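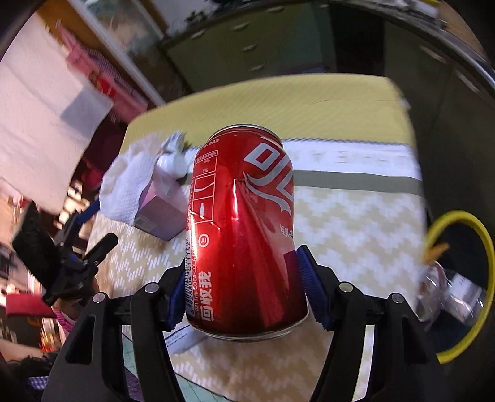

Pour Veronica Ilie, une canette cabossée reste une canette, et le tri commence sur la table, avant le bac. Je veux bien. J'étais venue samedi à la journée portes ouvertes de Sarngate avec l'idée que débarrasser une table ne demande pas une matinée d'explications, et je n'ai pas complètement changé d'avis.

## Ce qu'on nous a montré

L'atelier « fin de goûter » occupe le fond du bâtiment Tudose. Le dépliant annonce 860 kilos d'emballages triés depuis l'ouverture. Pesés comment, par qui ? Lucian Voicu m'a renvoyée au site, où je n'ai rien trouvé.

Le sujet, lui, est assez banal : canettes, petits emballages froissés, mouchoirs, restes à manger. Sur la canette rouge Coca-Cola, on lit en caractères chinois 回收我, « recycle-moi ». C'est gentil, mais une consigne imprimée de côté en bas d'une canette, je doute que quelqu'un la suive. 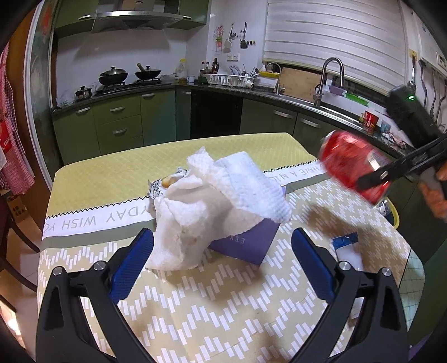 Faut-il écraser les canettes avant de les jeter ? Tout dépend de la collecte locale ; à Sarngate, on préfère les recevoir entières.

La nappe jaune-vert pâle souhaite une bonne journée, du moins si je devine la fin des mots. Le torchon blanc gaufré en tas au milieu m'a moins convaincue. Anca Roman conseille de le secouer et de le plier en premier pour dégager la place. Chez moi il passe en dernier, une fois les miettes ramassées, et je continuerai.

## En pratique

Entrée à 4 euros, compter environ 2 heures. Le café est correct, le parking minuscule. Prochaine session en juin, sur les bocaux. J'attends de voir le programme.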